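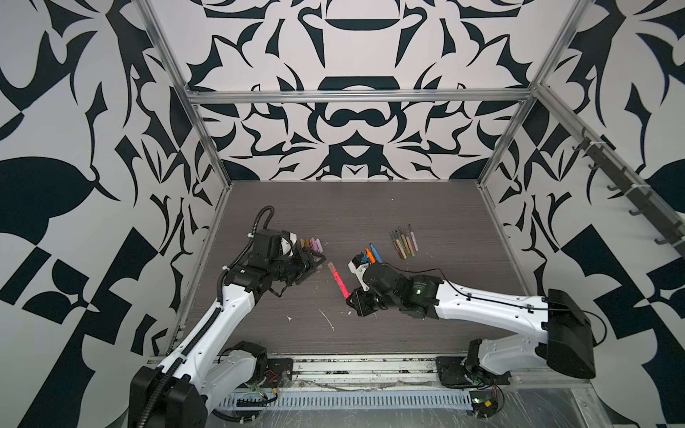 Field Visit Report: Open Day at the Sabbagh Workshop
Intro to Automation, spring section
Written by Noémie Doucette
Group members: Keegan Cloutier, Brittany Carrier, me

Why we went

For the project we had to pick a place that uses robots, go see it, and write up what we learned. Most of the class picked the bottling plant because it's close to campus. Keegan's cousin had told him the Sabbagh workshop was having an open day on a Thursday in March, and it was free, so that settled it. Brittany drove. We got lost once (the sign for Flellby Road is behind a tree) and still got there before the doors opened at 9.

I should say up front that I came in knowing very little. I'd done the readings on joints and degrees of freedom, but I'd never stood next to a working arm before. Keegan had built a little one from a kit in high school and spent the car ride telling us about it, so I felt a bit behind.

What the place is like

It's one long room with a kitchen at the end, and it smells like coffee and warm electronics. Dale Simard runs the shop and gave the welcome talk. He kept it short, which I appreciated, and then split everybody into groups of 6. We got put with three people from Badon, a packaging company looking at whether they could use something like this on their own line. They asked way better questions than we did! I wrote down most of their answers.

The two-arm station

This was the part I'd been looking forward to. The station is a box made of aluminum extrusion with the front left open, and two white arms bolted to a rail along the front edge of the table. The job that morning was tidying up art supplies: pencils, markers, a pink highlighter, some little chalky stubs. The arms pick things up and lay them out in rows by type.

It sounds easy. I said so out loud, and Gaétan Tremblay, the technician at the station, very politely handed me a pair of kitchen tongs and told me to line up the pencils with one hand while Brittany worked from the other side with a second pair. We were terrible at it. A round pencil rolls the second you let go of it, and if you squeeze a marker too close to one end it swings around on you. Brittany and I also kept going for the same thing at the same time and knocking our tongs together. After that I watched the arms with a lot more respect.

The walls inside the box are covered in this wild black-and-white pattern, big leaf shapes and curves and squares. I figured it was decoration. One of the Badon people asked about it before I could, and Gaétan said they change the backdrop between batches of work so the software doesn't get too attached to one background. If every practice run happens in front of a plain white wall, the system can get thrown off later by a poster or a shelf. He said this one was his favorite and that it gave Dale a headache.

How it learns

We had a whole lecture on this, but it made more sense in person. There isn't a program that says "move 3 inches left, close gripper." Somebody steers the arms by hand through the job, over and over, and everything gets recorded. Then the software is trained on all those runs. For the art supplies job they had 900 runs saved when we visited, and Gaétan said he'd personally done more of them than he wanted to think about.

I asked if he ever messed up a run. He said sure, and that they keep a few where something gets dropped and picked back up, so the arms have seen what a recovery looks like. Keegan wanted to know how they decide which ones to keep. The answer was long and I lost part of it, sorry, but the main idea was that a sloppy run with a good ending can be useful and a sloppy run with a bad ending usually gets tossed.

Trying it ourselves

Each of us got one turn steering, with a time limit of 20 minutes per group, so it went fast. You move a pair of handles and the real arms copy you. What surprised me is that you don't feel anything back. When I closed the gripper on a marker, I had to look to know whether I had it. I kept leaning forward to see better, and Gaétan kept telling me to put my shoulders down.

My scores (self-assigned, not scientific at all): picking up a marker, good. Putting it down where I wanted, so-so. Using both hands together, awful. Brittany was the best of us by a mile. She plays piano and thinks that's why, and Keegan is still a little sore about it.

The talk after lunch

The afternoon session was about Stusier, which is the shop's own scheduling software. It keeps track of which station is doing which job and what has to be swapped out in between. I'll admit this was the slow part of the day for me. But for the report, the useful bit was that a lot of the work in a place like this is changing things over: new objects, new backdrop, checking the cables, checking that both bases are still tight on the rail. Dale said people come in picturing the arms moving all day, and a good chunk of the day is somebody with a hex key.

Connecting it to class

In Unit 2 we talked about repeatability versus flexibility. The bottling line we saw on video is super repeatable and can't do anything else. The two-arm station is the opposite kind of thing. It's slower, and it hesitates, but you could dump the pencils out in a different mess every time and it's still supposed to cope. The Badon folks seemed torn about that. They liked the flexible part and did not like the speed, and one of them timed a single pencil on her phone and made a face.

I also want to go back and fix something in our proposal. We wrote that two arms would be twice as fast as one. After the tongs thing I don't believe that anymore, because so much of the effort goes into staying out of each other's way.

What we'd do differently

Bring a notebook with a hard cover, since there's nowhere to write standing up. Eat before the tour. And send questions ahead of time, because Dale offered to pull the numbers on failed grasps for us and didn't have them handy that day. Keegan is emailing him about it, and if we hear back before the presentation we'll add a slide.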